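Household Textiles, Unit 4: Folding and Storing Flat Cloths

Reading for this unit: packet pages on hems and grain, plus the Grandelach laundry sheet. Bring one cloth from home, any color, no fringe.

Why fold at all
A cloth that is folded the same way every time stacks well and takes up less shelf space. It also wears more evenly if the crease is moved now and then. At the Zeltgate linen room, where we go in September, the shelves hold 652 cloths in everyday use, and all of them are folded to one pattern.

Terms
Face – the side that shows when the cloth is stored.
Fold edge – the closed, rounded edge.
Open edge – the side where the layers show.
Square – corners lined up, sides close to equal.

Basic quarter fold
1. Lay the cloth flat, face down. Smooth it from the center out.
2. Bring the top edge down to the bottom edge. Match the corners first, then the middle.
3. Bring the left side over to the right.
4. Press with the flat of the hand. Do not pull on the corners, as this stretches the hem.
5. For a smaller packet, fold once more in each direction.

Surface
Work on something flat and wide enough for the whole cloth when open. A sheet spread over the table is fine. If the sheet is printed, use a cloth in a plain, strong color so the edges are easy to see.

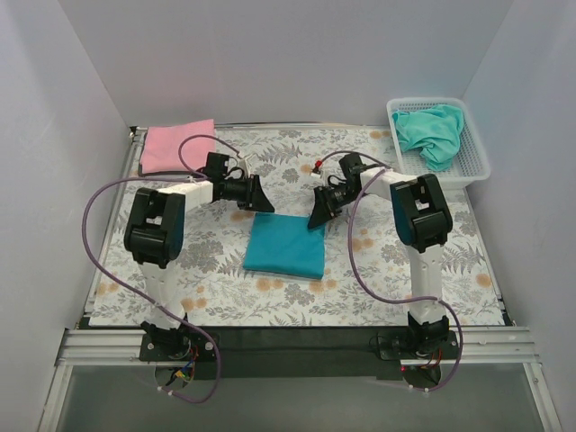
Rania Nassar

The teal-blue cloth on the leaf-print sheet is close to square, but a little wider at the bottom than at the top. Look at the lower edge too: the layers show there, and the line slopes down slightly to the right. The faces are smooth. In the checklist this would be marked "compact, not yet square."

Common faults
Slanted edge – open the last fold and match the corners again.
Bulky center – smooth each layer before the next fold.
One side wider – check that the cloth itself is square. Many are not after washing.

Practice
Fold your cloth 40 times over the week and keep the last one folded for class. Write down which fault came up most often.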